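How I sort, fold and store plastic bags

I put this off for years. The cupboard under our sink had turned into one enormous rustling lump of carriers, bin liners and those thin see-through bags that veg comes in, and every time I opened the door a few more slid out on to my feet. One wet afternoon in October I finally pulled the whole lot out and counted it (I wish I hadn't). 588 bags! For two people and a cat!

So this is how I got it down to a single shoebox, and how I've kept it there.

First, tip everything out on the floor. You need more space than you'd think, so move the chairs. Then make 3 heaps: thick carriers that will go shopping again, thin bags and liners that are still good for bins, and anything torn, sticky or smelly. Be strict about that last heap. If you have to sniff it twice, it goes. Our big supermarket in Duscombe has a collection bin for soft plastics by the trolleys, and the Hurkbridge one has the same thing near the tills, but do check what yours takes before you lug a sackful over there.

Next, get the air out. Thin bags are a pain for this, they cling to each other and to your sleeves, and the very flimsy ones sometimes turn out to be two bags stuck together. I pick one up by the gathered top, let it hang, and give it a good shake until it drops into long folds.
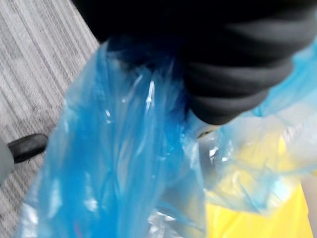 Then run your other hand down it from top to bottom, squeezing gently as you go, and you've got a sort of loose plastic rope. Wind that round two fingers, tuck the end through the middle and pull. You get a fat little knot that stays put. I don't bother with the neat triangles people fold. I tried, I managed 3, and I went and made a cup of tea.

Thick carriers want a bit more care – lay them flat, smooth towards the opening, fold in thirds lengthways and roll up from the bottom. The handles wrap round the outside to hold it all together.

For storage I use an old Pagano shoebox, with carriers standing up at one end and knots chucked in at the other. It holds 100 if you push. I had a Clamis dispenser before that, the sort you stuff from the top, but I only ever stuffed it and never took anything out. When the lid on the box won't shut, it's time for another trip to the collection bin. A couple of rolled carriers live in my coat pocket as well, and I still forget them now and then.

Contact | © Copyright, all rights reserved | Back to top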